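Search this site Enter a word Go

How Does a Country Choose Its Leader?

Last updated: 2026-04-04

Most countries have one person at the top. In some places this person is called the president. In others it is the prime minister. Many of these leaders get the job by winning an election.

An election is a big vote. The people who want the job are called candidates. Many candidates belong to a political party, a group of people who share ideas about how the country should be run. Parties often pick a color or a symbol, which helps voters find them on the ballot. The ballot is the paper or screen where you mark your choice.

Before the vote comes the campaign. Candidates travel, give speeches, and put up posters. They tell people what they would do about schools, roads, hospitals, and jobs. A campaign can be as short as a few weeks or last more than a year. 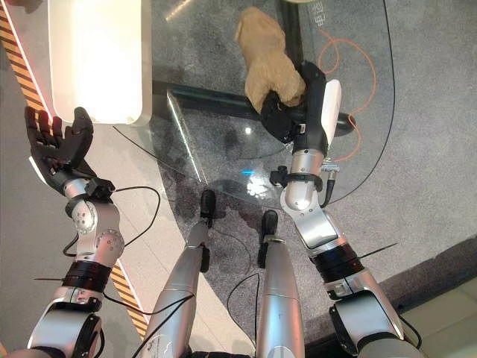

On election day, voters go to a polling place. It might be a school gym, a library, or a town hall. A worker checks each voter's name on a list. Then the voter marks the ballot in private. This is called a secret ballot. No one can force you to say how you voted.

When voting ends, the counting starts. Let's use a small pretend election to see how it works. In the town of Skedholm, 701 people vote for mayor. There are three candidates. The one with the most votes wins, even if that is less than half of all the votes. In some other places, a winner needs more than half. If no one gets that many, the top two candidates face each other again. The second vote is called a runoff.

In many countries a group called an election commission runs the vote. It prints the ballots, trains the workers, checks the counts, and announces who won. The commission is not supposed to take sides. Parties can also send observers to watch the counting.

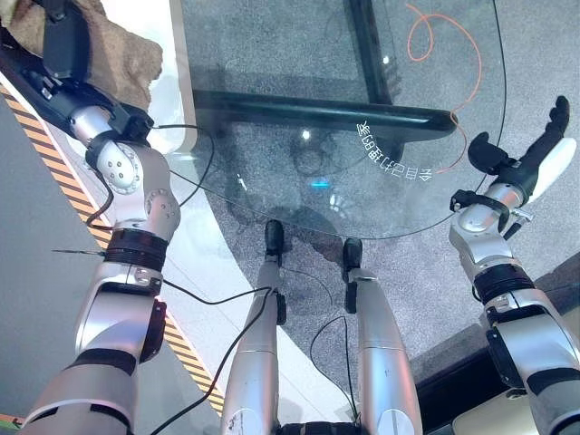

Kyung-tae Kwak wrote to ask what happens if a candidate thinks the count is wrong. The candidate can ask for a recount, and the ballots are counted again. If there is still an argument, a court may have to decide.

The winner does not always start work right away. There can be a wait of weeks or months. During this time the old leader hands over the work. Then the new leader makes a promise, called an oath, to follow the country's laws.

A leader's time in the job is called a term. Many terms last four or five years. After that, the voters get to choose again.

Words to know
Ballot: the paper or screen used for voting
Candidate: a person trying to win an election
Runoff: a second vote between the top candidates
Term: the length of time a leader serves

Contact us | Copyright Stokeck Learning | Back to top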